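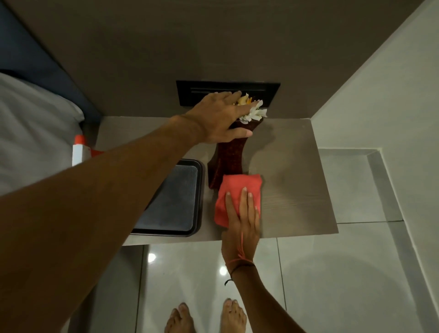
Zamfira Ene wipes her shelves before she vacuums, never after, and considers the matter closed. Dust knocked off a ledge lands on the floor, and a floor cleaned first has to be cleaned again. Elias Karam takes the opposite view: a vacuum stirs up enough fine dust to coat a shelf within the hour, so the cloth should come last.

Both are describing the same particles. Household dust is a mix of textile fiber, skin flakes, soil and cooking residue. The coarse part falls within minutes. The fine part stays in the air much longer and settles on horizontal surfaces, which makes a wall shelf a fair record of what has been moving through a room. In practice the order matters less than the interval. A shelf wiped on Wednesday and again the following week holds only loose material. Left for a month near a kitchen, it collects a film of grease that a dry cloth will smear.

The cloth should be damp and well wrung. A folded cloth gives several clean faces, and the usual mistake is to keep using the first one. Turn to a new face when the old one shows gray. Work from the wall toward the front edge in straight passes, following the grain where the surface has one. Wood-grain finishes tend to hide streaks along the lines and show them across.

Objects are the slow part. A tall vase with a narrow waist can be steadied with one hand while the other cleans around the base, but dust packs into the line where the base meets the shelf, and every second or third cleaning the vase should be lifted. Speckled and textured glazes hold dust in the low points. A soft brush reaches it, and a cloth mostly rides over the top.

Flowers, fresh or artificial, come out first if they shed. Artificial petals can be dusted with a dry makeup brush. Trays with a raised rim need their mats taken out and shaken outdoors, and the inside corners done with a fingertip under the cloth.

Any slotted panel or vent close to a shelf should be done before the shelf itself, with a dry brush and light strokes. A wet cloth pushes lint into the slots.

Spray products divide opinion. Nour Zein keeps a bottle of Smadi under the sink for grease and uses plain water for everything else. For sealed surfaces a few drops of dish soap in a bowl of 700 milliliters of warm water does the job. Follow with a second cloth and plain water, then leave the shelf bare until it is dry to the touch.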